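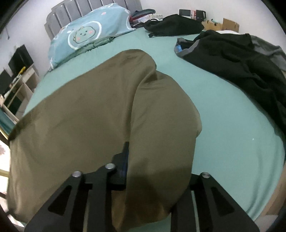

Hand-held gripper kits – budget questions we keep getting, answered in one place so I can stop pasting the same email. Most are from labs and small teams pricing their first round of cloth data. Short version: the gripper is the cheap part of the budget, the homes and the hours are what eat it. A session is a bed, a mint-green fitted sheet, a big olive-brown garment spread over it, more clothes heaped by the pillow and on the right side. Price for that kind of room, not for a clean bench.

How many kits should we order first?
Two. One in use, one on charge or waiting for a part. Teams that order one lose days to a single broken finger. Teams that order a whole shelf find out in October that they wanted the other fingertip.

What does it cost to start?
Plan on some $4000 for the first pilot, all in: kits, spare tips, storage, pay for the people collecting. No arm in that figure. If your finance office wants it split, ask for the Wan worksheet, it has the lines already.

Do we need to buy the robot arm at the same time?
No. Wait. Arms go out of date while you're still collecting. Do check the fingers fit the arm you THINK you'll buy, before you order anything. Adapter plates are a separate line and people forget it every single time.

Tikar or Asley?
Tikar is lighter, fewer spares in stock. Asley is heavier on the wrist, parts ship faster. For laundry work with long sessions we'd go Tikar and overbuy on spares. For short jobs, Asley. Mixing both in one project – please don't, you'll be sorting recordings by hand for weeks.

What wears out?
Grip pads first. Then pins and linkage. Budget pads as a consumable, same as gloves or tape. Pins get ordered with the kit, not after.
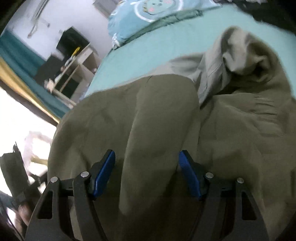
Heavy or fuzzy cloth is harder on pads than shirts are, so if your task list is mostly blankets and thick tops, double the pad line and leave the rest alone.

How many recordings should we pay for?
Our last bedroom pilot budgeted 232 takes. That was enough to tell us which garments to keep and which to drop, not enough to train on. Treat the pilot as a buying decision. Big number comes later.

Do we have to rent a studio?
Not for clothes. Real bedrooms are cheaper and the mess comes free. Budget a fee per home, plus time to get there and back, wich is always longer than the plan says. Ask about windows too. Bright floors and dark corners mean retakes and retakes are hours.

Storage?
Price it per month, not as a one-time buy. Two copies, different buildings. The Zastito plan covers upload and backup together, fine for a pilot, gets pricey after that so get a second quote.

Can we lease?
Yes, kits only. Six month minimum. Pads and tips are not included in the lease, you buy those.

Lead time?
Kits four weeks. Pads one week. Adapter plates – ask first, it changes.

Who signs off on a quote?
Eimear Ó Súilleabháin does all quotes and lease paperwork. Send her the task list, number of homes, and which arm if you know it. Quotes hold for thirty days. Dont send a PO before you have the quote number, it just bounces back to you.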